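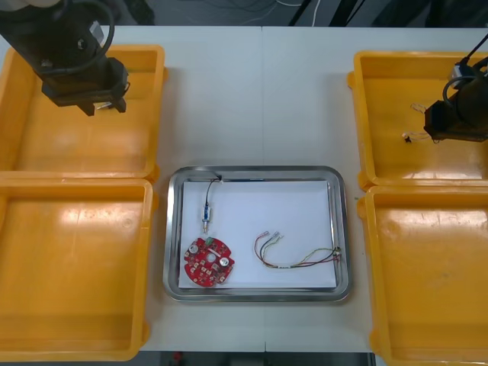
28 de janeiro

Planeamento de compras para a célula de triagem de peças. O pedido deve ser entregue antes de abril, e quero deixar escrito como cheguei aos valores, para os colegas poderem discordar com os mesmos números à frente.

O orçamento que nos deram é de 3.941 euros, com portes incluídos. Os braços e a mesa já estão pagos e não entram. Entram: dedos para as garras, caixas, uma câmara de pulso de reserva, cabos e fixação de cabos, iluminação. Se sobrar alguma coisa, uma segunda bandeja.

Pedi propostas à Orent e à Cukura. A Orent respondeu no mesmo dia com uma lista completa, mas sem prazo de entrega para os dedos. A Cukura respondeu mais tarde e deu prazo para tudo. A diferença de preço no total é pequena e está quase toda na câmara. Falta ainda a resposta da Nông, a quem perguntei só pelas caixas.

Dedos. Os que temos são direitos e de ponta quadrada. Para a bandeja e para as placas chegam bem. Para os fios tenho dúvidas, pois a ponta é larga em comparação com um terminal cravado. Na lista da Cukura há um par com almofada de borracha substituível por 532 euros, com 8 almofadas de reserva. É caro para duas peças pequenas. A alternativa é imprimir pontas cá dentro e comprar só a borracha em folha. Proponho fazer primeiro as pontas impressas e guardar o dinheiro até termos uma comparação com os mesmos cabos. Nota para mim: medir a abertura máxima da garra antes de desenhar qualquer coisa, na última vez confiei na folha do fabricante e tive que repetir.

Câmara de pulso de reserva. Considero que é obrigatória. Se uma avaria, a célula fica parada até chegar outra, e o prazo da Orent é de cinco semanas. A da Cukura é mais cara, mas usa o mesmo conector, e não teríamos que refazer a cablagem do braço. Inclino-me para a da Cukura.
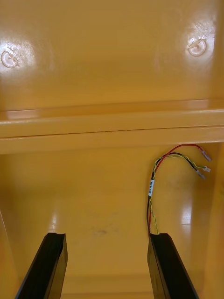 Caixas. Aqui estou menos seguro e peço opinião. As amarelas são baratas, lavam-se facilmente e encaixam umas nas outras, portanto a posição na mesa não foge muito. O que me incomoda é o brilho. O plástico é liso e a luz faz manchas claras na parede e à volta dos dois relevos redondos, e um terminal translúcido, como os dos fios vermelho e preto, tem pouco contraste com um fundo assim. A etiqueta branca do feixe distingue-se bem, mas as letras são demasiado pequenas para as ler pela câmara, de modo que não podemos contar com a etiqueta para identificar o cabo. Se comprarmos caixas novas, queria que fossem foscas, de preferência cinzentas. A Nông tem um modelo fosco no catálogo, mas não diz se a cor é na massa ou se é pintada. Se for pintada não interessa, as pontas dos dedos vão riscar a tinta. Escrevi-lhes outra vez a perguntar isto e as medidas interiores do fundo, que no desenho deles não aparecem.

Há uma solução mais barata, que é forrar o fundo com papel, como já fazemos na bandeja. O papel tira o reflexo do metal e custa quase nada. Nas caixas, porém, o canto é arredondado e o papel levanta. Talvez com uma folha fina de borracha cortada à medida. Ponho na lista uma folha para experimentar, o preço é irrelevante.

Iluminação. A proposta da Orent inclui dois painéis com difusor e tripé. Os painéis parecem-me bons. Os tripés não quero, já há pernas de suportes no chão atrás da mesa e os cabos passam por lá. Vou pedir preço sem tripé, com grampo para o perfil. Se os painéis resolverem o brilho, as caixas foscas deixam de ser urgentes. Por isso a ordem certa é: painéis primeiro, caixas depois. No pedido têm que ir em linhas separadas, para se poder cancelar uma sem tocar na outra.
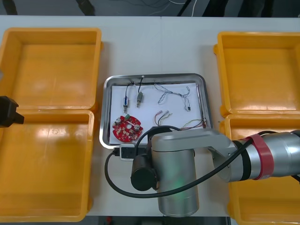 Cabos e fixação. Este ponto esteve em todas as nossas listas e foi sempre cortado. Desta vez peço que fique. O cabo preto grosso do braço precisa de folga para a rotação do pulso, mas a folga que tem agora é toda num laço solto. Quero abraçadeiras de velcro, guias articuladas e uma manga têxtil para o troço do antebraço. A Fiken vende as guias a metro e aceita encomendas pequenas. O valor é baixo, e proponho comprar para os dois braços de uma vez. A câmara de reserva deve vir com cabo próprio. Confirmar isto na proposta, porque na versão que recebi a linha do cabo está em branco.

Bandeja. A que temos serve. Uma segunda igual permitia preparar o lote seguinte enquanto o primeiro está na mesa. Não é urgente, fica no fim da lista.

Peças de ensaio. Esquecia-me sempre disto no orçamento. Os terminais dobram-se com o uso e as placas também sofrem. Convém comprar conjuntos de fios já cravados e não gastar horas da bancada a cravar. Reservo por volta de 5 por cento do total para isto. Quem tiver registo do que gastámos no ano passado, por favor escreva na margem.

Ordem de prioridade, para a reunião:
1. Câmara de pulso de reserva (Cukura)
2. Guias, manga e velcro (Fiken)
3. Painéis de luz sem tripé (Orent)
4. Peças de ensaio
5. Folha de borracha para pontas e fundos
6. Caixas foscas (Nông, à espera de resposta)
7. Segunda bandeja

Os dedos da Cukura ficam fora da lista até ao ensaio com as pontas impressas.

Por fazer: pedir à Orent a proposta corrigida, sem tripés e com grampos. Perguntar à Cukura se o preço da câmara se mantém até abril. Medir o comprimento de cabo do cotovelo ao pulso com o braço todo esticado, nos dois lados.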